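Tips from the packing bench: living with a robot on your line

I've worked at Sestumach in Grillstead long enough to remember when the only automated thing in the building was the hand dryer. We make and pack small fittings: spacers, sleeves, little blocks that go inside other people's furniture. Last February we got our first arm on the packing line, and a few readers who've just had the same news at their own place have asked me what to do with themselves. So, workshop tips this month are for the people who stand next to the thing. The drawer liner piece will have to wait, sorry!

Start with your own bench. When the arm arrived I had tape, labels, two mugs, a radio and a very good pair of snips all within reach, and I knew where each one was with my eyes shut. The arm does not care for any of that. Give it its patch and keep yours, and put a strip of coloured tape on the floor between the two so visitors don't dump their coats on the wrong side. Cheap masking tape lifts after a fortnight of trolley wheels. Buy the proper vinyl stuff and wipe the floor with washing-up liquid first, then clean water, then let it dry over lunch.

Name it. We had a vote and ours is Filip, and it has made more difference than the training day did. People say "Filip's stopped" in a perfectly calm voice, where "the robot's stopped" used to bring four of us running.

Next, trays. We used to have every sort of tray going, old cutlery inserts, ice cream tubs, a roasting tin with no handle (I loved that tin). I could pick out of anything because I've got fingers. Once Filip started, Imad Nasrallah, who sets up the jobs, went round and took the lot away. I sulked for a bit, then noticed how much quicker I was at finding things. If you do one job at home after reading this, get all your screw and washer trays in the same shape. They stack, they slide into the same shelf gap, and you can swap a full one for an empty one without shuffling everything along.

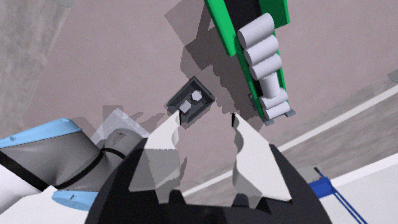
What changed most for me was when the thinking gets done. It used to happen as I went along, with a part in one hand, and now we do most of it the day before on a computer model of the cell, which Imad builds in a program called Suvodia. You try the job out in there before any real part is moved. I was dead against it (I'm not a screen person) and now I'm the one leaning over his shoulder saying move that, no, left a bit. In this one I'd want the tray turned square before going any further, as it's sitting skewed with its two pale blocks in it, and I'd have a word about the cylinder on the green rail that's pointing down the line while its neighbours lie across it. I'd never have thought my fussiness about straight rows would be useful to anyone, but there you go. Ask to see the model at your place. Bring a cup of tea and be annoying.

You can do a paper version for your own shed or kitchen, by the way. Cut out bits of card for the bench, the bins, the vice or the mixer, and shove them about on the table before you lift anything heavy. It saved my back when we moved the chest freezer.

A few smaller things I've picked up:

Keep a notebook by the line, with a pencil on a string. Write down every stop, what part it was and what you did to clear it. After a month you'll see the same two or three lines coming up again and again, and that's what you take to your supervisor. Mine showed that most of our trouble was one box of sleeves with rough ends.

Sort out rough edges before parts go in the tray. A nylon scouring pad does for light burrs on plastic, and an old pillowcase with a zip is good for tumbling small bits with a handful of dry rice. Shake, sieve, done. Don't use the rice afterwards, please.

Look after your hands still. I thought I'd need less hand cream and in fact I handle more cardboard than ever, and it dries you out something shocking. Put it on at tea break and wear cotton gloves for ten minutes while you drink up.

Learn the stop and restart properly, and go through it with somebody who'll let you do it slowly. Margit Tóth taught me, three goes in a row, with her hands in her pockets so she couldn't help. If you're only shown once, ask again.

As for the worry, I won't pretend there wasn't any. We packed 400 boxes on a good shift before and it's 700 now, with the same people, and of course we all did that sum in the canteen and wondered who'd be going. Up to now it's been none of us. My job is different though. I lift less and check more, and I miss the chat, because you used to stand elbow to elbow and now there's a guard between me and the next person. We've moved our tea break so the whole line stops together at half past ten. That was Margit's idea, and you might suggest something like it early on, while the rota is still being argued over.

One last practical one. Whatever they tell you about dust, wipe down more often than that. A slightly damp microfibre cloth for the rail sides and the tray rims, a dry soft paintbrush for the corners, and nothing squirted straight on to anything with a wire in it. I keep my brush in a jam jar with my name on, next to the snips.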